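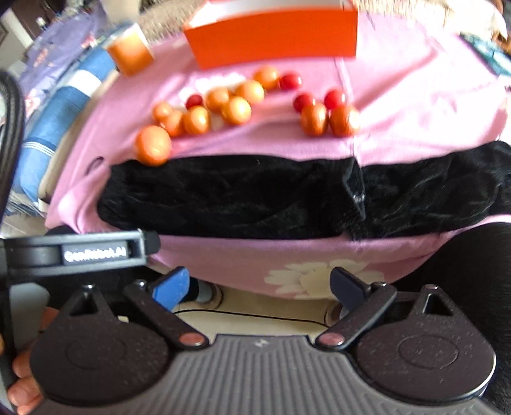
Balls on the pink cloth, black velvet in front.

Tretham tabletop set, README

Small things on a covered table, orange balls and red ones. 878 clips, 18 table layouts. Cloth gets bunched differently every layout, so dont assume a flat surface.

Labels: ball_orange, ball_red, cloth_black, tablecloth. Egg-shaped ones go under ball_orange too.

Known problems: 15 clips have no layout number. Red/orange mixups in the May batch, fix pending.

Questions to Danai Petridis. Label fixes to Ravinder MacLeod, pls inlcude the clip number.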